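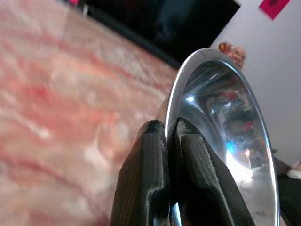 3.2 Greifen dünnwandiger, spiegelnder Gefäße

Nachdem die Studierenden im ersten Projektabschnitt vor allem mit Würfeln und Bechern geübt hatten, wollten wir ihnen im zweiten Teil des Seminars bewusst etwas zumuten, das sich weniger gutmütig verhält, und so kam die Edelstahlschüssel ins Spiel (Abb. 3). Die Gruppe um Tia Stockdale entschied sich recht früh für den Griff am Rand, bei dem ein Finger innen und der andere außen anliegt. Das klingt einfacher, als es ist, denn der Rand ist schmal, und schon ein kleiner Winkelfehler genügt, damit sich die Schüssel beim Anheben dreht.

Abb. 3: Randgriff an der Edelstahlschüssel, aufgenommen mit der Handgelenkkamera. Die Schüssel ist gekippt; in der Innenwand sind verzerrte Spiegelungen und ein heller Lichtreflex zu erkennen.

Gerade diese Reflexe haben uns im Seminar viele schöne Diskussionen beschert. Das Modell Alby, das die Gruppe mit bis zu 2.200 Bildern trainiert hatte, hielt Glanzstellen im Inneren gern für eine Kante und setzte den Griff entsprechend zu tief an. Dean Cheetham schlug daraufhin vor, die Innenfläche beim Annotieren ganz auszusparen und nur noch den Rand zu markieren. Nach der Durchsicht blieben 1.767 Bilder übrig, und mit diesem kleineren Datensatz gelangen 71 Prozent der Griffe im ersten Anlauf, worüber sich die Gruppe (und wir Betreuenden, das sei gern zugegeben) sehr gefreut hat. Auf die Fehlversuche gehen wir in Abschnitt 3.3 ein.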